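Setting up the Luvlow handheld gripper and recording your first cloth-folding set

The Luvlow is a handheld gripper with a camera on it. You carry it in one hand, do the job as the robot arm would do it, and the recording is used later to train the arm. Evitz sells it as a kit with a charging dock, a wrist strap and a licence for the Lobo desktop software. We have had one on loan for several weeks and this page covers getting it from the box to a usable set of recordings. It is written for small teams who already own an arm and want to collect their own material at home or in a flat.

What you need

The Luvlow kit, fully charged
A computer with Lobo installed and 70 GB free
A few small towels or cloths
A bed or table at about hip height
A room with plenty of daylight or steady lamps

Step 1. Charge and update

Put the gripper on the dock with the jaws open. The light on the dock goes from amber to green when the battery is full, and from flat this took us most of an afternoon. Leave it on the dock and open Lobo. If there is an update it will offer it to you straight away. Take it. The version ours shipped with lost the connection whenever the computer went to sleep, and we had to throw away a morning's work before we found the release notes.

Step 2. Check the jaws

Take the gripper off the dock and squeeze the trigger slowly. Both jaws should start to move together and meet in the middle. If one leads the other, slacken the adjuster on the underside by a quarter turn and try again. Do this before calibrating. Any change to the jaws afterwards means calibrating again.

Wipe the pads with a dry cloth. Thin cotton slips on dusty pads.

Step 3. Calibrate

Lay the printed sheet from the box on a flat surface and press Calibrate in Lobo. Move the gripper slowly over the sheet from left to right, then tilt it both ways, then open and close the jaws 4 times. Lobo gives a score when it has finished. The manual says anything in the green band is fine. We repeated it whenever the score was near the bottom of the band, and the tracking was steadier for it.

Shiny tabletops cause trouble here – put a plain sheet or a blanket underneath if the score stays low.

Step 4. Choose the place

The tracking works by picking out fixed details in the room, so an ordinary lived-in room does better than a bare one. Pictures on the wall, cushions and patterned covers all help. A blank white wall filling most of the view is the worst case, and Lobo will pause the recording with a warning if it loses its place.

Strong sun is less of a problem than we expected, but avoid pointing the gripper straight at a window for more than a second or two. Fans and television screens should be off.

Step 5. Record a fold

Spread the first towel out. Press the side button once and wait for the beep, then:

Bring the gripper in low, with the jaws open.
Close on the cloth and pause for a breath.
Lift, carry it across and lower it.
Open the jaws fully before you back away.
Press the button again to stop.

Move at about half your normal speed. Keep your free hand out of view unless the task calls for two grippers. If you fumble the cloth, carry on and finish, then mark the take as "recovered" in Lobo. These takes are worth keeping.

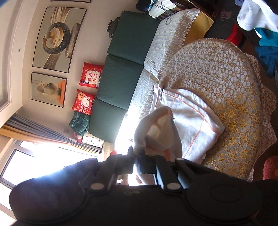 Mekala, July

Gripping a white cloth on a surface that already has a white towel and a lace cover on it is a fair test of the kit. Start with something easier, such as a dark cloth on a pale sheet, and move on to white on white once your hand is used to the trigger. Watch that the jaws take only the top cloth. With open lace it is easy to catch the cover as well, and a take where the cover comes up too should be deleted.

Step 6. Check and export

Dock the gripper and let Lobo copy the files. Each take is shown with a coloured bar: green for good tracking, grey for gaps. Delete anything with grey in the middle. Grey at either end can be trimmed.

By the end of the loan we had kept 373 takes. Evitz suggests 3,000 for a task with soft items, so plan your storage and your evenings to suit. Export in the format your arm's software asks for, and keep a copy of the originals on a separate drive.

Faults we met

No beep on start: the memory is full. Dock and copy.
Jaws feel stiff: check that the wrist strap is not caught under the trigger.
Lobo does not find the gripper: unplug the dock, wait a moment, plug it in again.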